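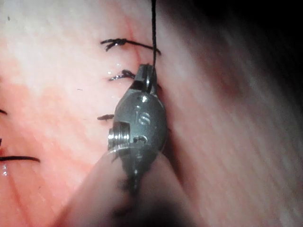 Chapter 7
Loss of Grip Force Under Thread Load

A suture held taut in a closed jaw loads the wrist along one line. The drive cables carry that load, and the controller sees it only as motor current. When a cable stretches, the current can look normal while the jaw slowly gives way.

The fault treated in this chapter was logged at the Hudska test lab on 25 September 2021. An Ostero needle driver released its thread during a tensioning pull. No alarm was raised. The log showed 862 closing cycles since the last calibration, against a service limit of 2740, so the tool was well within its rated life.

Section 7.1 covers the cable path from motor to jaw. Section 7.2 works through the current trace for the 90 seconds before release. Section 7.3 compares two detection methods - the Su residual and the Tesum threshold - and shows why the second missed the fault.

Readers should know the wrist kinematics of Chapter 4. Forces are in newtons and refer to the jaw tip unless marked otherwise.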